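August, bench notes, the Skevau box again

Came in a bit after nine and the overnight run had finished, so for once I got to start with numbers and a coffee instead of a reboot. Same build as last time: the eight-core part Gudrun pulled out of the old render machine, stock clocks, the Kuhlmann tower cooler, two sticks of memory. The only change is the scheduler setting. I wanted to know if pinning threads to one core per module does anything for our compile job or if I've been kidding myself since spring.

Short version: it does a little, for light loads, and it hurts when everything is busy. With four threads pinned one to a module, the Vellum build came in at 42 minutes. Left alone, the OS piled two threads on the same module half the time and we landed at 58. I did not expect a gap that big! I ran the unpinned one again because I didn't believe it and got 58 again, so fine, I believe it.

Then I went to eight threads, and there pinning is pointless (every module is full anyway) and my script mostly gets in the way. It kept shoving the linker onto a core that was already flat out. I killed that run after it sat on the same step long enough for me to go get lunch and come back.

Temps were dull, in a good way. Package never went over what the cooler is rated for, the fan stayed on the low curve, and the board's power section was warm to the touch but nothing I'd worry about. I do still want a proper probe on it, the onboard sensor reads the same value no matter what I do and I think it's stuck. 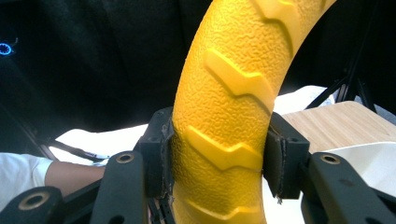 Theda Kröger read the numbers over my shoulder and thinks I'm measuring the memory more than the cores. Her point is that two threads on a module share the second-level cache, so when the OS packs them together they push each other's data out, and what I see as a scheduling win is really fewer trips to slow RAM. She'd like the same pair of runs with the faster kit before anybody gets excited.

I think she's probably right, annoyingly. I swapped in the faster sticks after lunch and they would not post at the rated speed. Dropped them one step and they came up, but one step down is hardly different from what I had, so that's no test at all. Nikola has a Fondley board with a newer BIOS that might take them. Asked, waiting to hear.

In the meantime I did the dumb thing and downclocked the old kit as far as the board lets me, to see if the gap opens up. Pinned run got slower, unpinned run got a lot slower. Forgot to save the first log (I know, I know) so I'm repeating both tonight with the output going to the shared drive, folder is skevau-mem.

Other bits:

The 24-pin extension on the bench supply is loose at the board end. Wiggle it and the machine drops. I put tape on it with DO NOT USE, please leave the tape on.

Carola wants the compile job split so the tests don't run in the same timing. Fair, they add noise. Moved them to a separate script.

Power at the wall: I had the meter on for the pinned run but it was plugged into the strip with the monitor, so ignore whatever is written on the whiteboard.

Still to do: hear back from Nikola on the board, find out if the sensor is really stuck, rerun the eight-thread job with the script off. If it hangs on the linker again with no pinning then it was never my script and I owe it an apology.

Left the box running at 5:40, screen locked, please don't power it off.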